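Laptop Replacement, Phase 2: Progress Report to the Vomeo Fund
Grosuvby office, April 18, 2024

Status: on schedule, one item open

The second phase covers the replacement of 50 desktop computers with laptops and docking stations. Delivery is complete. All units have been checked against the order, given an asset number and loaded with the standard set of programs. Nine are still in the store room, waiting for docks with the right power rating.

Battery tests were run on every laptop before it was handed out. The pass mark was 90 per cent of the stated capacity after a full charge. Five units fell below it and went back to the supplier under warranty. Replacements have been received and passed.

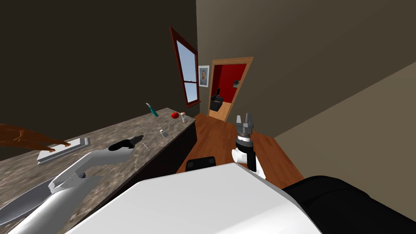

L. Sadeghi

Staff who moved from a desktop kept their existing monitor where it had a suitable port. Older monitors need an adapter – these were left out of the original estimate and have been paid for from the contingency line. No further call on that line is expected in this phase.

Data transfer was done over the wired network. The wireless link proved too slow for large mail archives, and two transfers had to be started again. The written procedure now says wired only.

Open item: the docks. The first batch supplied 65 W, which does not keep the larger model charged under load. The supplier has agreed to an exchange but has not confirmed a delivery date.

Next period: hand out the remaining laptops, wipe the old drives, and close the Loner pool of spare machines once the last desktop has been collected. The final claim will be sent in September with the disposal certificates attached.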